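Lavley 80 Bench Top: Review After Four Months

The Lavley 80 is a flat-pack worktop sold without legs. It arrives as a single panel with a fixing kit and a sheet of instructions. I fitted it to an existing steel underframe in April and have used it daily since for small repair work, mostly clocks, hinges and the odd radio.

What you get

The panel is 80 cm deep and comes in one colour, matt white. The box also held 20 screws, a strip of edging for the rear face and a drilling template printed on thin card. The template was 4 mm out along the long side, so I measured from the panel and ignored it. Zorica Stoyanova, who bought the same top for her sewing room, found the same error on hers.

Fitting

Allow an afternoon. The panel is too heavy for one person to turn over safely. Pilot holes are needed, whatever the instructions say, as the screws wander without them. The rear edging is self-adhesive and I would not trust it in a cold garage. Mine lifted at one corner within a fortnight and is now held with contact glue.

Surface

The finish is the reason to buy it. My previous top was a gloss Nakus panel, and under a desk lamp it threw glare straight back at eye level. On the Lavley the light spreads into soft grey streaks and small parts stay easy to find. The penalty is that dark specks of swarf or grit show up at once, so it looks in need of a wipe more often than it is. 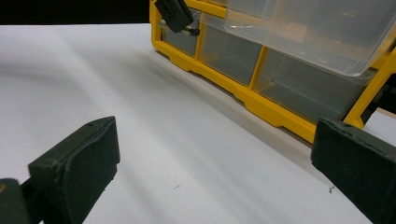 Wear and cleaning

Pencil comes off with a damp cloth. Ballpoint needs spirit. Clock oil left overnight made a faint yellow ring which took three attempts to remove and can still be found if you know where to look. A dropped screwdriver left a shallow dent near the front edge but did not break the surface. I have not tested it with a soldering iron and use a mat.

Stiffness

With supports at each end and one in the middle there is no sag that I can measure with a straight edge. With the middle support removed, a bench vice at the centre produced a visible dip. Plilholm's thicker top coped better with the same vice, but it is glossy and costs a good deal more.

Price and support

I paid £311 delivered. Elsie Lockyer at Lowther, the dealer, sent a corrected template by post when I reported the fault, though it took three weeks - long after the job was done.

Verdict

A good surface on a reasonable panel, let down by poor edging and a careless template. Buy it for light work and fit the middle support. For a heavy vice, get the Plilholm.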